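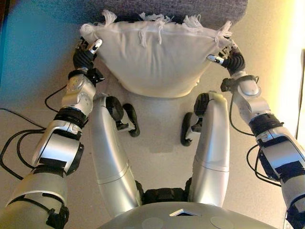

Chibuzor Chukwu told us we should have bought the spare hands first and the robot second, and a year on I can't argue with that. My own plan went the other way round, and this section is mostly the story of what that did to our budget.

Morner > Papers > Planning for Household Robots > Section 4

Print this page | E-mail this page

4.2 What we budgeted for, and what we paid for

Figure 3. Two-handed pillow handling against an upholstered surface, one hand on each side.

Soft goods work like that in Figure 3 needs both hands at once, so one bad finger stops the whole session. I knew this when I wrote the request! I still put nearly all of the money into the base unit and left hands under "repairs," a line I had copied from our old wheeled platform (which had no fingers to break). In the first budget year we logged 1,061 working hours and lost 118 of them waiting on hand parts from Fludico. Cables took another 20.

Ladi Ogundipe and I then rebuilt the plan by task. Folding, lifting and placing each got their own line, with hours on one side and parts on the other, and we asked the Felport lab to check our numbers against theirs. They run harder objects than we do – boxes, mostly – and their hand costs per hour came out lower. I'd expected pillows and towels to be the gentle option. My guess is that fingers get pushed into seat edges a lot more than they get pushed into boxes, but we haven't tested it, and I wouldn't plan a purchase around it yet.

The new plan pays for 346 hours of two-handed work per quarter and keeps one full spare pair on the shelf. It also moves the order date up to October, before the Nwachukwu grant closes its books – we missed that window last time and had to wait for the next round. Floor space and carpet cleaning are still missing from the plan, and Ladi is pricing both now.

Contact the Morner office | © Morner | Back to top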